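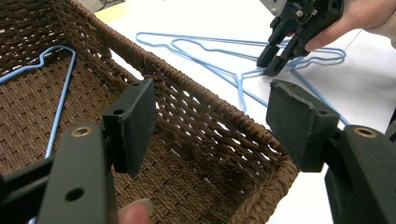

*Perchas de alambre azul claro y una cesta trenzada de color marrón oscuro.*

Las perchas vacías no tienen sitio en ninguna casa que yo conozca. La camisa tiene su armario, el calcetín su cajón, pero la percha sin ropa se queda sobre la silla o en el pomo de la puerta. Yo defiendo una solución muy modesta, una cesta para ellas, y quiero explicar por qué la defiendo contra personas que saben de orden más que yo.

Mi vecina Refilwe Radebe opina que la percha vacía debe volver siempre a la barra. Es un argumento serio. En la barra no se enreda y se encuentra rápido. Pero mi barra es corta, y cada percha sin uso aprieta la ropa de las otras. Cuando llegué a este país viví tres años en una habitación de la calle Dundari, con un armario muy estrecho, y allí aprendí que el aire entre dos camisas también es un lujo.

Otros recomiendan las cajas con tapa. Compré una de la marca Natby y la devolví. Una tapa pide dos manos, y quien descuelga la ropa tiene normalmente una ocupada. La cesta abierta acepta la percha con un gesto solo. Prefiero además la rectangular, con asas abiertas en la pared, porque se lleva fácil hasta el tendedero.

Reconozco un defecto. Las perchas de alambre se enganchan unas con otras por el cuello, y sacar una puede significar sacar cuatro. Lo corrijo poniéndolas todas en la misma dirección, aunque no siempre tengo la paciencia. También el trenzado guarda polvo, y hay que pasarle un cepillo seco de vez en cuando.

Refilwe dice que con mi método solo cambio el desorden de lugar. Puede ser. A mí me basta que ese lugar sea uno y que la silla quede libre para sentarse.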